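Section 4. Working Rules for Arms That Hold Hand Tools

This section is for the person who prepares the work cell and for the person who starts the task. Please read it one time completely before you begin with step 1. The same rules apply in the Givley simulator and on the real arm.

4.1 Before the first motion

1. Set the speed limit to 40 mm per second for all motions near a work surface. The higher limit of 200 mm per second is allowed only when the tool is far from every object.

2. Enter the length of the tool in the Stemisano tool table. The length is measured from the fingers to the lowest point of the tool, not to the middle of the blade.

3. Enter the weight of the tool. If the weight is wrong, the arm can report a contact that did not happen.

4. Check that the stop button works. On the real arm, press it once and release it. In the simulator, use the Stop field at the top of the panel.

CAUTION: Do not change a value in the tool table while the arm is holding the tool. Park the arm first.

4.2 Keep-out zones

A keep-out zone is a volume that the arm and its tool must not enter. Draw the zones before you teach any path, also when the path is short.

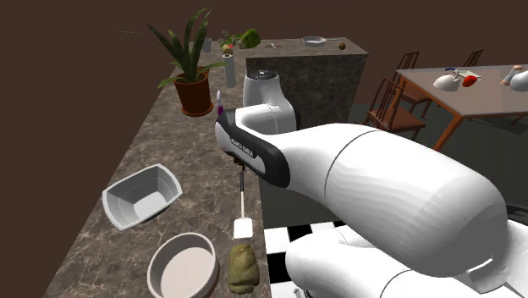 Keep-out zones must be drawn for the objects you do not want to touch, and also for the ones that look far away. Many users draw a zone only around the object next to the tool. On a kitchen counter like this one, the two bowls near the spatula need their zones, but the potted plant and the paper towel roll farther back need them too, and so does the small bottle just in front of the gripper. The green lumpy object under the blade is different. If it is the target of the task, give it a contact zone, as explained in 4.3.

5. Draw one zone for each object. Do not put several objects in one large zone, or the planner will refuse good paths.

6. Add a margin of 8 mm on every side. For plants, measure from the tips of the leaves and not from the pot.

7. Save the zones under the name of the task.

NOTE: When an object is moved, its zone does not move with it. You must draw it again.

4.3 Contact zones

8. Mark the target as a contact zone and set the force limit to 9 N.

9. Lower the tool in a straight line. Do not turn the wrist during the last part of the way down.

10. If the force limit is reached, the arm stops and waits. Lift the tool by hand control before you confirm the message.

Text of this section: Ademir Xavier. Last revised January 23, 2024.

Related items
Section 3. The Stemisano Tool Table
Section 5. Teaching Paths by Hand
Usetti Cell Checklist
Release Notes, October

Comments

quezada_lab: In step 6, is the margin added to the tool also, or only to the object?

Ademir Xavier: Only to the object. The tool has its own margin in the tool table, see Section 3.

mtl: I had false contacts all morning and it was step 3. The old weight was still in the table. Thanks.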